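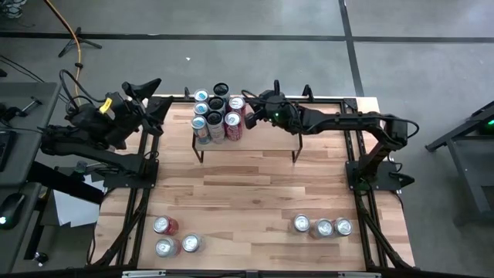 Ticket 407
Subject: Traltberg shelf riser - rocks when cans are put on it
Opened by: Hatice Ateş
Assigned to: Stanisława Adamczyk
Priority: 4
Status: Open, waiting on feet

Fri 16 May, 09:40 - Hatice Ateş
The small riser on the long wooden table rocks when you put a can down near the front. It's the Traltberg one, pale wooden board on a black metal stand. It was fine last week. If the board is full you don't notice it so much, but with only a few cans on it you can hear it knock. I'd like it sorted before we start keeping more drinks on it. Please don't swap it for the plastic one, that bends.

10:05 - Stanisława Adamczyk
Which way does it rock, front to back or corner to corner? And is it the board moving on the stand, or the whole stand moving on the table?

10:20 - Hatice Ateş
Corner to corner. I think it's the whole stand but I can't swear to it.

10:50 - Stanisława Adamczyk
Went over with a screwdriver. Took the cans off, pressed on each corner of the board in turn. The board doesn't shift on the stand. Tightened the screws underneath anyway, two of them took a quarter turn. Put a few cans back.
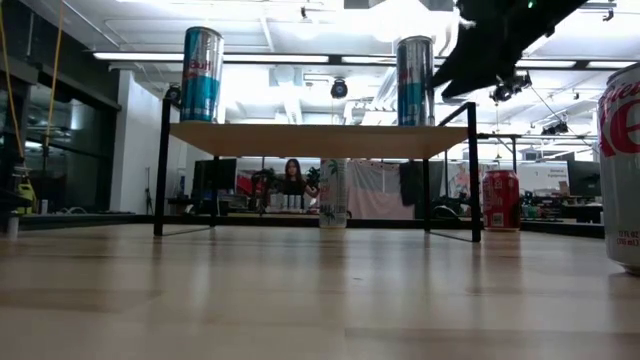 Still knocks, less than before. Slid a folded bit of card under one leg and it stopped, so either a leg is short or the table isn't flat there. Left the card out for now so we can test properly.

11:15 - Elba Orellana
Could be the table. We had the same thing with the Sirnadska lamp and it only needed moving along a bit. Try it somewhere else before ordering anything.

11:30 - Stanisława Adamczyk
Moved it a hand's width to the left. Same knock, same corner. Turned it right round, and the knock went round with it to the opposite corner. So it's the stand and not the table.

Cans had to come off again for this.
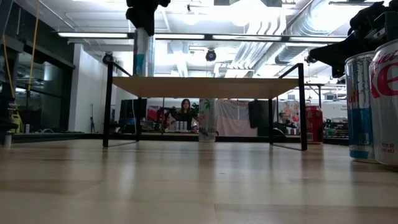 Also checked the table with a level while I was there. Fine both ways, so you can stop blaming it, Elba.

11:45 - Elba Orellana
Fair enough.

12:10 - Stanisława Adamczyk
With the riser upside down, one leg has no rubber pad on the end. The other pads are still on. I've looked on the table and on the floor underneath and can't find the missing one. Has anyone picked up a small black disc?

12:25 - Zofia Tomaszewski
Not me. I swept this morning, so it may have gone in the bin. I'll have another look on the floor, between the bench and the curtains as well.
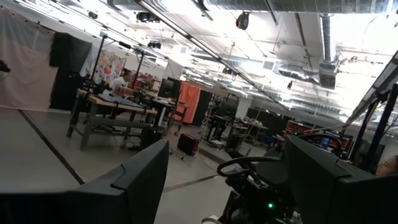 13:05 - Zofia Tomaszewski
No luck. Found a washer and a pen lid.

13:20 - Stanisława Adamczyk
Ordered stick-on feet from Tuncer, part 899, pack of 4. I'll replace the whole set, as a new pad next to worn ones will probably rock too. Card goes back under the short leg until they come. Please don't throw it away when wiping down.

13:35 - Hatice Ateş
Thanks. Is it all right to use in the meantime?

13:40 - Stanisława Adamczyk
Yes, but keep the heavier cans towards the back. Leaving the ticket open until the feet are on.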